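Robot Learning Lab, Handout 3: Collecting your demonstrations

OK, so last time we got everybody logged in and moving the arm without bumping into things. This week you start collecting, and I want to get a few things down on paper before you do (mostly things I got wrong myself the first year I taught this).

The task is sorting by color. You drive the arm, the arm moves foam blocks around on the maple board, and the logger writes down everything you did. Each run from start pose to "done" is one episode. Your team owes me 80 good episodes by the end of the unit. Good means the blocks ended up grouped by color and you didn't stop halfway to ask Kenji a question!

What counts as grouped? Same color together, with a clear gap to the next color. They don't need to be in a neat row. Touching is fine, leaning is fine. If you spend half a minute nudging a heart so it lines up with the other heart, the model will learn to nudge hearts, and you will hate watching it do that later.

Mix up your starts. Last June, Kimie Nomura's team turned in 106 episodes, which was way more than I asked for, and they were lovely and smooth. But nearly all of them began with the red star in the same corner. The policy went to that corner every single time, star or no star. We threw out most of the set and she collected again with a shuffled layout - 23 new episodes to begin with, and even those helped more than the whole first pile.

So shuffle before every episode. Toss the blocks on, spread them out by hand, step back, start. Change the order you pick colors in, too.

Keep your mistakes if you recovered from them. A dropped cylinder that you went back and picked up is worth having. A dropped cylinder that rolled off the board is a restart, so mark it "bad" in the log and move on. Please don't delete it, I like to look at those.

Drive slower than you think you should, but don't freeze. Long pauses are a pain to trim. Sota Kubo is cleaning the logs this term and he'll send back any episode with over 10 seconds of nothing at the front.

Last thing - when you finish an episode, bring the arm to its rest pose before you hit stop. I want the ending recorded as well, and half of you forget it.

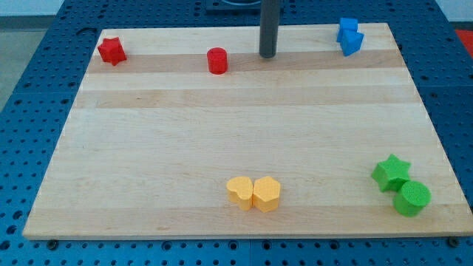
For next time, read the short section on action chunks and come with your first batch saved in your team folder. Takeshi and I will be around during open lab if your controller starts drifting.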